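Home Organization Basics
Unit 6 handout: Sorting small accessories

Read this before the practice session and bring it with you. You will need one shallow box or box lid, a table with a cloth on it, and the hair ties and bracelets from your own drawer or bathroom shelf.
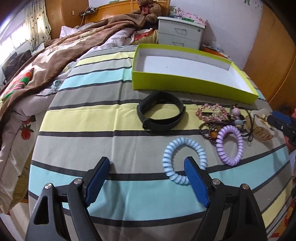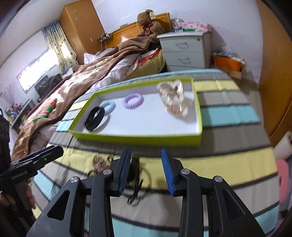 Striped cloth, lime-green box with a white interior, spiral hair ties.

Barrett Castellanos
Instructor, Household Skills Program, Kilen Adult Learning Center

1. Why start with a box this shallow

In Unit 5 we worked on drawers. Small accessories are harder because they roll, tangle and hide under each other. A box with low sides lets you see everything from where you sit. A deep basket fills from the bottom up, and whatever is at the bottom stops being used.

A white or pale interior helps with dark items. The black band in the second picture stands on its edge against the left wall of the box, and it is easy to find there.

2. Emptying out

Spread a cloth first. Beads and small clasps bounce on a bare table, and a cloth slows them down. Take everything out of the old container and lay it flat. Do not sort yet. Shake out the container and wipe it.

3. Groups

For this unit use the following groups:

- Spiral hair ties
- Flat elastic hair bands
- Wristbands (rubber or fabric)
- Beaded bracelets
- Anything broken or without a partner

In the first picture the lavender hair tie overlaps a small pile of jewelry with a pink beaded bracelet in it. Separate pieces like these by lifting the top one straight up. Pulling sideways can catch a coil on a bead.

4. Placing

Put hair items in first, starting at the left wall. Wide bands can stand on edge. Spiral ties should lie flat with their rings open, since they keep their shape better when they are not squeezed. Beaded pieces go in last, at the other end.

Leave a little space. If the box will not hold everything in one layer, get a second box.

5. Stretched ties

Spiral ties loosen with use. Set the loose ones aside and compare them with a newer one of the same type. Keep the ones you still wear.

6. Practice task

Work with a partner. One person empties and groups, the other places. Then trade. Write down which group took the longest and bring your notes to the July review with Tanvir Majumder.

Category: Course Materials > Home and Household

Related handouts
Unit 2: Clearing a Tabletop
Unit 5: Drawers and Dividers
Folding and Storing Table Linens
Labels for Shared Bathrooms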